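Module 2: Small Business Taxation
Handout 4: Capital Allowances and Repairs

Course leader: Niall Moncrieff
Seminar tutors: Danylo Demchenko, Nazar Marchuk

Students should read this handout before the September seminar and bring a copy with them. It covers the treatment of expenditure on business premises, and the line between repairs and improvements in particular.

1. Capital and revenue

Expenditure of a revenue nature is deducted in computing trading profit. Expenditure of a capital nature is disallowed in the computation, and relief, if any, is given through capital allowances. The label used in the accounts does not settle the matter. A trader may describe a payment as "maintenance" and still find that it is capital.

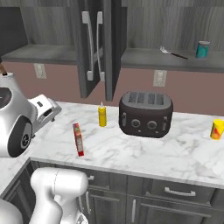
The first question is what asset the money was spent on. Where the asset is the building as a whole, replacing a worn part of it is normally a repair; where the asset is a separate item, replacing the whole of it is normally capital. A fitted kitchen in let property gives regular difficulty on this point. A wall cupboard with shelves and doors on long bar handles, fixed above a worktop, will usually be regarded as part of the building, whereas the fork and the can standing on its shelf are plainly not. Students should identify the asset in writing before applying any rate or rule.

2. Like for like

A replacement remains a repair if it does the same job to broadly the same standard. Some improvement through modern materials is tolerated. A clear upgrade, or an addition to what was there before, is capital, and the cost may need to be apportioned.

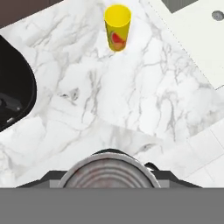 Apportionment should be made on a reasonable basis and supported by the contractor's invoice. If the invoice gives a single figure, the trader should ask for a breakdown — preferably at the time of the work. Estimates prepared after an enquiry has opened carry less weight.

3. Plant and machinery

Plant is not exhaustively defined in the legislation, and the cases must be consulted. The usual test is whether the item is apparatus with which the trade is carried on, or merely part of the setting in which it is carried on. 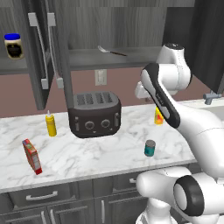
Function is to be judged by reference to the particular trade. The same item may be plant for one trader and setting for another. In a catering business, a commercial oven would readily be accepted as apparatus of the trade; a marble countertop in the kitchen would call for a closer argument. The cost of altering a building in order to install plant is considered separately and should be shown as its own line in the working.

4. Seminar preparation

Read the Garthorpe and Camia case studies in the course pack, page 59 onwards. Prepare a computation for Esorell, showing each adjustment with a short reason. Written work should not exceed 324 words, excluding figures, and carries 50 marks. Extensions are granted by Rodel Villanueva at the course office.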